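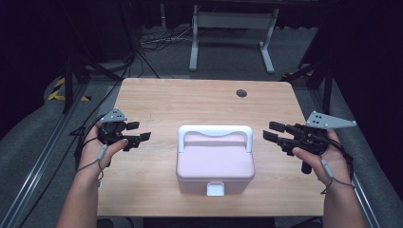 대식세포가 흉터를 결정하는 시점

상처가 나면 호중구가 먼저 모이고, 뒤이어 대식세포가 들어와 죽은 세포와 세균을 치운다. 대식세포는 청소를 마친 뒤에도 조직에 남아 섬유아세포에 신호를 보낸다. 이 신호가 오래 이어지면 콜라겐이 과하게 쌓여 흉터가 두꺼워진다.

Zuncombe 연구소와 Plirkgate 대학 공동 연구진은 이 신호가 언제 꺼지는지를 생쥐 피부에서 추적했다. 조직 시료 142점을 분석한 결과, 염증형 대식세포가 회복형으로 바뀌는 시기가 늦은 개체일수록 흉터 면적이 넓었다. 전환을 24시간 앞당긴 실험군에서는 콜라겐 섬유가 정상 피부에 가까운 그물 모양으로 배열됐다.
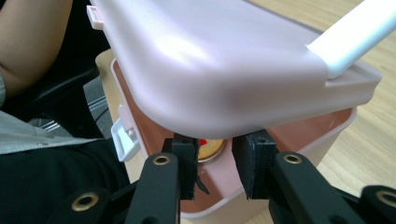 최종 수정: 2018-08-30

전환을 앞당기는 데는 연구진이 Bretar라고 이름 붙인 합성 펩타이드를 썼다. 상처 가장자리에 두 차례 주사했으며, 감염이 있는 상처에서는 효과가 나타나지 않았다. 세균이 남아 있으면 대식세포가 염증형 상태를 유지하기 때문으로 연구진은 보고 있다.

사람 피부는 생쥐와 아무는 방식이 다르다. 생쥐의 상처는 주로 수축하면서 닫히고, 사람의 상처는 새 조직이 차오르는 비중이 크다. 연구진은 배양한 사람 피부 조직으로 같은 실험을 반복하고 있으며, 첫 결과는 11월에 나온다. 시료 분석은 Grīnberga 연구실이 맡는다.

공유 2 · 댓글 2
뉴스레터를 구독하시면 새 소식을 이메일로 보내 드립니다. 수신 거부는 언제든지 가능합니다.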